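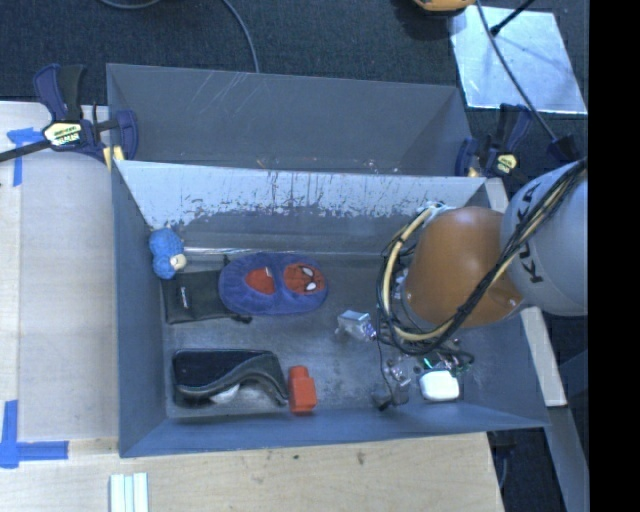

Sorting a mixed bin of household bits

Most homes have one container where everything ends up. Slippers, toys, pouches and chargers all go in, and after a while you stop looking. This page sets out how to empty it and put things back so you can find them.

What you need

A second bin of the same size
A damp cloth
Labels and a marker pen
A bag for things you are giving away

1. Stand the second bin directly behind the first. You can then move things straight across without walking about.

2. Take out the soft items first. Slippers and plush toys take up the most room and hide whatever is under them. Find the other slipper before you go on, and keep the pair together.

3. Open every pouch and drawstring bag. Small things get left inside for years. If a pouch is empty, fold it flat and use it for cables or spare keys.

4. Put toys in one corner of the second bin. Check them for loose parts and mend or bin any that are split.

5. Wipe the empty bin. Worn plastic with chips and streaks is fine to keep using, but feel along the top edge for sharp spots and rub them down with 200 grit paper.

6. Put back only what you use. Heavy things go at the bottom, soft things on top. Stop when the bin is 2/3 full.

Label the short end, where you can read it on a shelf. I write the month as well, so a bin marked June gets looked at again the next June.

If you still have too much for one bin, keep both and split them by room.

Dagmar Rusnák
January 6, 2023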